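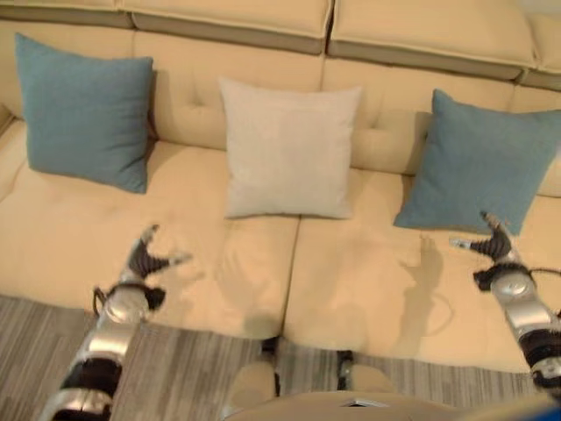
Sofa cushions: setting them back and looking after the covers

Several of you wrote in after the August issue to ask about throw pillows, so most of the home section this month goes to them. The question came in different forms but it was mostly the same one. People have a good sofa in a light color, they bought a few pillows for it, and by the end of the week the pillows are on the floor or wedged under somebody's back.

Start with how many you have. Three is enough for a sofa of ordinary length. A pair in one color at the sides and a single lighter one in the middle, like the two teal-blue ones with the light gray between them, will look settled on a cream sofa without much effort. If you own more than that, put the extras in a closet and swap them in later. A two-seat sofa can get by with a pair.

Before you put anything back, clear the seat. Take all the pillows off and stack them on a chair. Run your hand along the seam between the seat cushions and down the back where the seat meets the backrest. Crumbs, coins and pen caps end up there, and a pen cap can mark pale upholstery if it's left in the gap. Use the narrow nozzle on the vacuum, not the brush head. Then push the seat cushions back so their front edges line up.

Wipe the backrest next. If yours has buttons, the dimples hold dust in the creases that run out from them. A dry paintbrush gets it out better than a cloth does. Go from the button outward. The same brush works in the seams between headrest pads, where a lot of people never clean at all. On a smooth, pale cover use a barely damp white cloth afterward, and dry it with a second one. Colored cloths can leave dye behind, especially new ones.

Now the pillows. Hold each one by two opposite corners and shake it, then turn it and do the other two. Clap it between your hands once or twice to move the filling back to the middle. Feather pillows need more of this than foam ones. Close the zipper all the way and tuck the pull in, and turn the zipper side down so it doesn't scratch the seat.

Put the two side pillows in first and lean them against the backrest. They don't have to be perfectly straight. A small tilt is fine and they tend to stay put better that way than when they are balanced flat. The middle one goes in last, standing on its lower edge. If it keeps sliding forward, move its base back an inch until it touches the backrest, or try a heavier insert.

On inserts: a 19-inch insert in an 18-inch cover gives a fuller pillow than a matching one, and the corners fill out. Going up by more than 2 inches strains the zipper. We had a cover split along the side that way, and the repair cost more than the cover did.

Washing depends on the label. Most woven covers can go in cold, inside out, with the zipper closed. Take them out while they are a little damp and pull the corners square before hanging them. If you have a matching pair, wash both even when only one is dirty — they fade at different rates otherwise, and after a few washes you no longer have a pair. Spot-clean anything without a label, and test it at the back near the zipper.

Headrest pads with a darker band along the lower edge need a bit of care too. Clean the light part and the band with separate cloths, or at least separate sides of the same cloth, and work along the band, never across it.

The whole job takes us 10 minutes on a normal day and 13 if the seat cushions have to come out. Wednesday evening suits our house, after supper and before anyone sits down again. Pick whatever time the room is free.

A few readers also asked about fabric suppliers. The Makris remnant table still has plain weaves in blues and grays, sold by the piece, and the pieces are usually big enough for one cover and sometimes for two. Carnard has zippers by the yard if you sew your own. Bring the old cover with you when you go, so you can check the color in daylight by the door.

Next month: slipcovers for dining chairs, and what to do with curtains that have shrunk. If you have a question for either one, leave it in the box at the Zollau shop or reply to this newsletter.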